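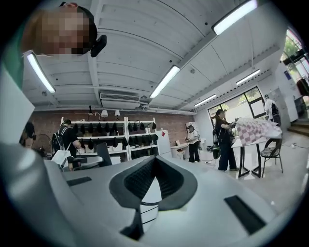
Re: [heltley-makers] Open day at Siliņa, who went?

Hi all,

Typing this on my phone so sorry for the mess. Yes I went, stayed til 4. Answers below where I have them.

Maarja Grīnberga wrote:
> Did anyone from the list make it to the open day? I had to work.
> Mostly want to know 1) do they let visitors hold the grippers or is
> it look-don't-touch, 2) is the cloth work real or a slide show, 3) is
> it worth bringing the Zimham students out in December. It's a long
> bus ride and I don't want them standing in a corridor.
> Also parking??
> Maarja

1) Yes you can hold them. Hand-held ones, light gray and white body, black V-shaped soft pad in the middle with a meshy texture on the inside. Heavier than I expected, my wrist knew about it after. They show you once how to hold it and then you're on your own pretty much. Ask for Grinano if you go, thats what they call the hand-held setup, took me a while to figure out it wasn't a person.

2) Real. No slides at all, thank god. Cloth table is over by the big window, white top, black legs. Pink and white checkered fabric when I was there, a big piece, lot of holding it up and arranging. They want 1000 cloth demos before they train anything on it and they were at 42 that morning. So don't expect a robot folding your sheets. Its people doing the moves with the tool and the robot part comes later. Gunārs Lapiņa gave the talk, good on why cloth is so hard (never the same shape twice, hides its own corners) but he went fast and I lost him when he got to the calibration stuff. If anybody wrote that part down please post.

3) Depends how many. One big room, brick wall at the back, shelves, desk, lots of window. Not a corridor! But there's cables on the floor by the table legs and a few wooden steps at the window end, so I wouldn't bring the whole class in at once. Two groups maybe. Gunārs said they would do a seperate slot for schools if you write ahead, no promise on the month.

Parking: 2 spots out front, both taken. I left the car at the bakery and walked.

Other stuff, no order
- talk repeats at 11 and 2, the later one had more time for questions
- bring your own pen, there's a form
- asked if they'd lend a gripper to the Heltley group. Not yet. Print files "maybe", didn't get a date
- didn't catch what the pad is made of, anyone know?

Maarja I can send you the contact address off list. Got to run, picking up kids

P.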